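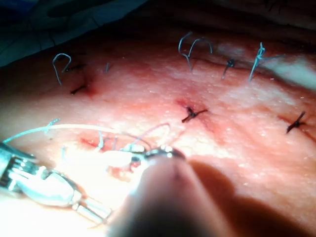 *Wrist camera, left arm. Thread held in the gripper, lower part of the incision still open.*

**Ticket:** thread slips in jaws during tie
**Opened by:** Jingyi Cao
**Assigned:** Nilton Huamán
**Status:** open, waiting on parts

**Problem**
With the Thevar jaws fitted, the suture thread slides when the second throw is pulled down. The Prusta jaws on the same arm don't do this, but they fray the thread. Controller reports a normal grip the whole time, so there is no fault code to go by.

**Log**

27 December 2020 — JC: Swapped jaw sets, same arm, same controller settings. Thevar slipped on 4 of 57 pulls. Prusta slipped on none, frayed on 5.

NH: Is the grip force the same for both? The Prusta profile was changed in October and I don't think the Thevar one ever was.

JC: Not the same. Thevar was still on the old profile. Copied the new one over and ran it again. Slipped 2 times, both with the thread near the jaw tips.

Jiahui Meng: Please also check the camera view. In the wrist image the nearer finger is out of focus and takes up a lot of the bottom center. The wound edge next to it is hard to judge, and the right side falls into shadow. The knots farther up are easy to read.

NH: Focus is set for the tissue, so I'd leave it. Moving the light to the other side may help with the shadow — will try that before touching the mount.

JC: Light moved. Better on the right, more glare on the metal. Left it there for now.

**Next**
- Yuzhen Jin to order Thevar jaws with the finer tooth pattern.
- Keep thread back from the tips until they arrive.
- Don't reload the old grip profile after a restart.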